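News from the Ellham bench

What a month for the grasping project! Min-kyu Kwak and Hefin Skyrme have been steering the arm by hand through pick after pick, and every one gets saved as an example for the Fosel model to learn from. We set out in July to record 50 a day, and the best day so far reached 27 before lunch - so we're feeling pretty hopeful.

The trick is variety. Min-kyu swaps the mix in the metal bin every 20 picks, and she loves an awkward one: a toy brick with studs, a roll of tape, a crinkly foil packet, something soft that won't hold its shape.
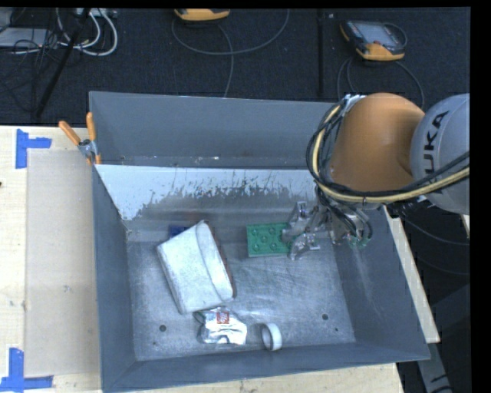

Hefin keeps the fumbled tries too, tagged separately, and we think they'll be just as useful. Next up are 4 new object sets from our friends at Delluncombe, and we can't wait to tip them in!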